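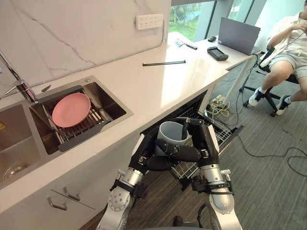

Supporters' list: programme back issues and the Wevham away day

Sent to the list on 9/19/26

Hello all,

Replying to the message copied underneath, and sorry for the wait. I wanted to go through the boxes properly before I said anything, and the boxes were in the loft behind the Christmas things.

First, the commemorative programme for the Fledton ground's 90 years. We had 500 printed and there are still copies left, so if you missed out in June you can have one at the original price. They're at the club shop on home match days, on the end of the counter by the scarves. If you can't get to a game, write to me off-list with your address and I'll put one in the post, postage on top I'm afraid. I'm not doing signed ones. I know a few of you asked, but the players were signing shirts for a solid hour at the open day and I didn't have the heart to put another pile in front of them.

> Afternoon everyone. Two things. Does anybody know if the anniversary
> programme is still for sale? I was away in June and my brother was
> meant to get me one and bought a mug. Also I'm trying to fill gaps in
> my run of ordinary home programmes, mostly the seasons when Žukauskas
> was in goal. Happy to swap or pay. And is there a coach to Wevham or
> are we all driving again?

On the ordinary home programmes, I've got a fair few spares from the Žukauskas years, though they're not in great order and some have team changes scribbled all over them in biro (mine, sorry, I used to think it mattered). The cup replay against Wevham is there, the one with the wrong date on the cover. What I haven't got is the last home game of that season, when they ran out before kick-off and I was stuck in the queue for a pie. If anyone on the list has two of those I'd love one too, so get behind me please!

Send me your list of gaps and I'll see what matches up. I'd much sooner swap than sell. I'm after anything from the two seasons before the new stand went up, any condition, as long as the centre pages are there.

Now, the coach. Yes, there is one. It leaves from the car park behind the Fledton clubhouse 90 minutes earlier than last year, which sounds daft until you remember the roadworks and how we all walked in during the second half. Pay on the coach, cash if you can. Under-16s need an adult with them and that does mean a proper grown-up, not somebody's cousin who's just turned 17. There's no stop on the way out but there will be one coming back, wherever the driver fancies.

Wevham are expecting a gate of 2000 and have asked that away supporters use the turnstiles at the railway end. Last time half of us went in by the main stand and then had to be walked round the pitch, waving like royalty. I enjoyed it but the stewards didn't.

A word about the bucket collection too. We're doing it at the next home match for the junior section's kit — same as last season, both gates, from when they open until kick-off. Surnura are printing the new junior shirts and have held the price for us, so what goes in the buckets will go further than I'd feared. If you can spare half an hour with a bucket, let me know which gate you'd like. The top gate gets the sun and the bottom gate gets the smell of onions, so choose wisely.

Somebody also left a navy umbrella with a wooden handle in the shop. It's behind the till and I've been borrowing it, so do come and claim it before I get attached.

I'll bring the spare programmes on the Wevham coach in a carrier bag, so anyone who wants a rummage can have one on the way up. Clean hands please, especially after the crisps.

Up the Fleds,
Programme Editor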